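Lumden Evening Courses
Eating Through the Year: A Short History of Fruit at the Table
Handout for Session 4: Fresh fruit out of season
Tutor: Brynhildur Juhl
July 18, 2025

Welcome back, everybody, and thank you for the lovely pile of family recipe cards you brought in last time. I've read every one of them (yes, even the prune ones) and I'll return them at the break.

Last session we stayed with drying, bottling and jam, which is to say with the ways people made a summer's fruit last into the cold months. Tonight we turn to something we hardly notice any more, the fresh fruit that arrives from somewhere else. If you grew up with a bowl on the sideboard it may seem the most ordinary thing in the world, but for most households it is a fairly new habit, and I'd like us to spend a little while feeling how odd it is.

1. Ripeness and travel

Some fruits go on ripening after they are picked and some do not. Bananas, pears and mangoes belong to the first group. They can be cut green and hard, carried a long way in a cool hold, and brought on at the other end. Strawberries, grapes and cherries belong to the second, and what you pick is more or less what you get. Melons are a muddle, depending on the sort, and watermelon is best treated as one that stops when it leaves the vine.
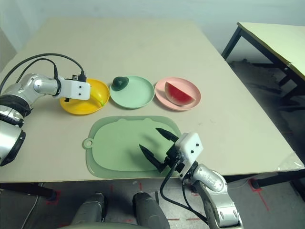
So the fruits that first became common far from home were often the patient ones, or the ones with a good thick skin. Oranges and lemons travelled under sail long before there was any cooling to speak of. The banana had to wait for fast steamships and cold storage, and then it seemed to be everywhere at once! Please have a look at the shop ledger in your reading pack, the one from Hjaltested. The grocer lists apples in February on page 552 and there isn't a banana to be seen. By page 565 he has them in most weeks, and he's spelling them three different ways.

2. Fruit as a treat, fruit as a habit

There's a second change that comes a bit behind the first. When a fruit is rare it tends to be shared out, sliced thin, put on the good china and talked about. When it is cheap it gets eaten standing up. I remember my grandmother cutting a melon as though she were carving a goose, and all of us children waiting with our hands in our laps, and I don't think I have ever quite got over it.

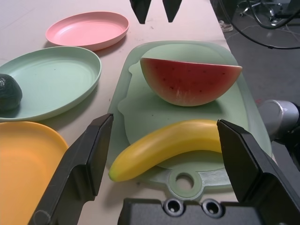
Fig. 2. Toy watermelon wedge on a cutting board.

Watch for this in the Savach letters. The writer mentions fruit often, but the words she uses grow plainer as the years go by. Early on she gives a whole paragraph to one orange. Later it's simply "fruit" at the end of a shopping list, after soap.

For next time

Read the Flavero extract, pages 400 to 402 in the thick reader, and skim the price tables if you have the patience. Then ask someone older than you which fruit they thought of as special when they were small, and jot down what they tell you, in their own words if you can manage it. A few lines will do nicely.

The reading room copy of the ledger is on shelf 702, and it does need to go back there afterwards, please.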